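Ticket 1705: Trovwood Rollkoffer, Auszugsgriff rastet nicht ein
Status: in Bearbeitung
Produkt: Trovwood Transportkoffer für Schallplatten, 75 Stück

Kunde meldet, dass der Griff in der oberen Stellung nachgibt, sobald der Koffer gekippt wird. Leer tritt der Fehler nicht auf. Gekauft im Juni über Rindport.
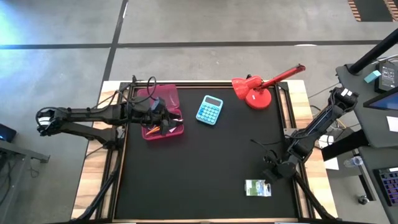

Arbeitstisch mit magentafarbener Kunststoffbox und Taschenrechner

14:10 Verriegelung links geprüft, Feder sitzt schief. Rechts in Ordnung.
14:35 Ersatzfeder (Art. 935) bei Reltel bestellt. Rollen und Schlösser ohne Befund.

Nächster Schritt: Feder tauschen, danach Griff unter voller Beladung testen. Kunde wünscht Rückversand an die Filiale.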